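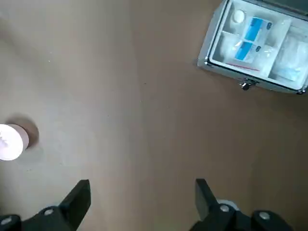 Practical Kit Care – Unit 4 handout
Packing and checking a compartment case
Gourlay Further Learning, October intake
Tutor: Ishbel Galbraith

Welcome back! Last unit was all shelves and drawers, and I know a few of you were itching to get to cases. Good, because this is my favorite session of the whole course. A case with compartments is a tiny storeroom with a handle on it, and everything we've said about storerooms comes up again at arm's length, only faster and with less room to hide your mistakes.

Bring to class: one hard case with dividers (we have spares if you don't own one), whatever small packaged supplies you keep at home or at work, a pencil, and the blank layout card from the back of your folder.

4.1 Start with a bare table

Clear the table completely before you open the case. I mean coffee, phones, keys, the lot. Wipe it down and let it dry. A plain, light surface is best for this work, as small clear bags vanish on a busy pattern and a dropped cap will roll under the nearest magazine.

Set the case toward one corner and leave the big open stretch of table for yourself. Beginners nearly always put the case right in the middle and then work in a cramped ring around it. Try it both ways in the first exercise and you'll feel the difference straight away!

4.2 Reading the compartments

Before you put anything in, look at the spaces you've got. Dividers usually give you a mix: a long one down the side, a wide one in the center, a couple of smaller ones at the corners. Sketch them on your layout card. It doesn't have to be pretty (mine never are).

Then sort your supplies by how they behave.

Flat packets with a printed label. These like the widest space. Lay them so the labels face up and overlap a little, like roof tiles, with every label still readable. Stack them squarely and you can only read the top one.

Soft, crumpled wrappers. Anything in thin clear plastic wants to spring up and creep over the partition. Give it a compartment of its own and don't fill that compartment to the brim.

Bags with loose contents. Press the air out gently, fold the top under, and lay the bag along the length of the compartment. A long side space is ideal.

Small single items such as caps, lids and stoppers. One corner compartment, and nothing else goes in with them. I feel strongly about this! A lid under a heap of plastic bags is a lid you will buy again.

4.3 The label rule

Labels up, and all reading from the same side. Pick the side you'll be standing on when you open the case for real, which may not be the side you're standing on today. Angus MacBrayne taught this unit before me and used to turn every case in the room around while we were at lunch, then ask us to find one packet each. Very annoying, very effective, and yes, I still do it.

If two kinds of packet have labels in the same color, put something between them or give them separate compartments. In a hurry people go by color and barely read the words. We had a lovely demonstration of this at the Prorkport day school, where a whole table of perfectly sensible adults handed me the wrong size of dressing one after another.

4.4 Exercise A: pack and close (pairs, 20 minutes)

1. One person packs, the other watches and says nothing. The saying nothing is hard – do try.
2. Close the lid slowly. If you feel it push back, open up and find out what's standing proud. Don't lean on it.
3. Carry the case by its handle to the window and back.
4. Open it and compare with your layout card. Mark anything that has moved.
5. Swap over.

Most of what moves will be the light stuff. If a bag has climbed out of its compartment, the usual cause is trapped air, so squeeze it again before you start rearranging everything else.

4.5 Exercise B: the 30-second find (whole group)

Everyone passes their case one place to the left. I call out an item, and you have 30 seconds to find it in a case you didn't pack. Then we talk about which ones were easy and why. Lorna Dalgleish holds the record from the last intake, and her case was far from the neatest in the room. She had simply left every compartment a little under-full, so her fingers could get in around things. Worth stealing.

4.6 Checking a case that's already packed

This is the part you'll do most often in working life. Go around in the same direction every time. I go clockwise from the top left, but counterclockwise is fine if you stick with it.

For each compartment, ask:
Is what's on the card in there?
Is the packaging whole? Run a fingertip along the seams.
Can I read the label without lifting anything?
Is there anything in there that belongs somewhere else?

Take torn or doubtful packets out and put them on the bare part of the table, well away from the case, so they can't drift back in. Write down what you removed before you replace it. If you find a loose lid or cap, look for its partner before you tidy it away.

Last of all, glance over the metal edges and corners. Bent edging can catch on thin plastic and split it, and it's easy to blame the packet.

4.7 For next time

Pack one case or box at home using a layout card, and leave it closed for the week. Carry it about as you normally would. Then open it on a clear table and note what has shifted. Bring the card, with your marks on it, to Unit 5.

Optional: the Wamham worksheets, pages 9 to 18, have blank case plans in several shapes. Belmiro Loureiro keeps the printed copies at the front desk, so please ask him for a set and leave the master sheets where they are.

Unit 5 is labeling, and we'll be making our own. Bring scissors!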